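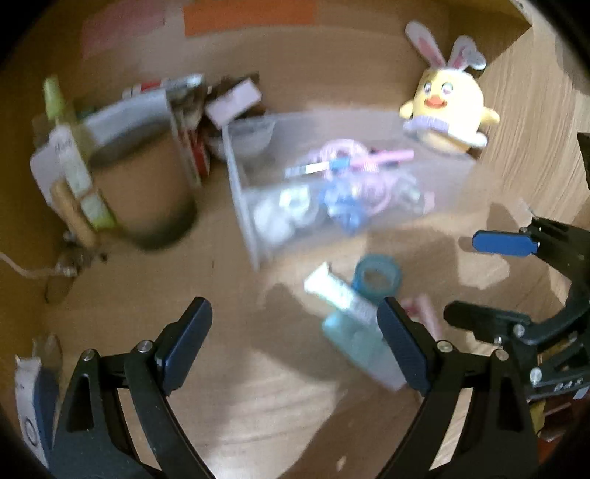

Search the site
Enter a word or postcode
Go

About > Who we are > Our story and how we work

About Vesia

Vesia is a house clearance and household reuse company. We empty homes, flats, garages and storage units, sort what comes out of them, and find somewhere for as much of it as we can. Most of our customers are moving to a smaller place, dealing with a relative's home, or handing a rented property back to a landlord.

The company began with one van and a rented lock-up on Bulis Lane. We still have the lock-up, although it now holds only packing crates and blankets. Sorting moved to the Famier building, where we have 768 square metres on the ground floor, a loading bay at the back and a shop at the front.

What we do

A clearance starts with a visit. One of our team walks through the property with you, or with whoever holds the keys, and writes down what is to go and what is to stay. You get a written price within 2 working days. The price covers labour, transport, sorting and any disposal charges. It doesn't change afterwards unless the contents change.

On the day, the crew works room by room. Kitchens and cupboards usually take longest. Large furniture is quick to carry out, but a single drawer can hold keys, batteries, letters, foreign coins and a spare part for something thrown away years ago. We go through small things by hand. Anything that looks personal or official goes into a sealed box, which is returned to you at the end of the job. This includes photographs, certificates, bank papers, jewellery, medals and cash.

We don't clear asbestos, gas bottles, ammunition or large amounts of paint and solvent. If we come across any of these we leave them where they are and tell you who to ring.

Where things go

Goods in fair condition are cleaned, checked and sold in the Famier shop. Electrical items are tested first by a qualified person and labelled with the test month. Items we can't sell but which still work are offered to local groups through our Bilgin list, named after the street where we first ran it from a trestle table. Groups on the list can collect bedding, crockery, tools and basic furniture without charge. At present 300 households a year are helped in this way.

Metal, card, glass and untreated wood are recycled. Textiles that can't be worn go to a merchant for rags. What is left goes to the council's waste site, and we keep the transfer notes in case you need them for an estate or a tenancy.

If you would like an item valued, please say so at the first visit. We can put aside up to one crate of items for an outside valuer. We don't buy goods on the doorstep and our crews are not allowed to accept anything as a gift.

The shop

The shop is open Tuesday to Saturday and closed on Mondays, when the week's deliveries are priced and put out. Stock changes quickly, so we can't hold things without payment. Paid items can be left with us for a week. Delivery within the town is charged at a flat rate, and there is a lift next to the loading bay for anyone who needs it. Please use the side door for this.

Last year the shop sold 627 pieces of furniture, mainly chairs, bookcases and small tables. Wardrobes are harder to sell and we sometimes have to refuse them, particularly the fitted kind.

Working here

New starters spend their first month split between the vans, the sorting benches and the till, and then choose where they would prefer to be based. Everyone is paid by the hour from the first day, including training. We look for people who can lift safely, write clearly on a label and be polite in someone else's house. A driving licence is useful for van work but isn't needed for sorting. Vacancies are listed on the noticeboard page and in the shop window.

Booking a visit

Phone lines are open from 8.30am on weekdays. First visits are free within the town and the villages along the Bulis road. Further out we charge for mileage, which is taken off the bill if you go ahead.

Related pages

What to sort before a clearance
Items we can't take
Prices and payment
Joining the Bilgin list
Getting to the Famier shop
Current vacancies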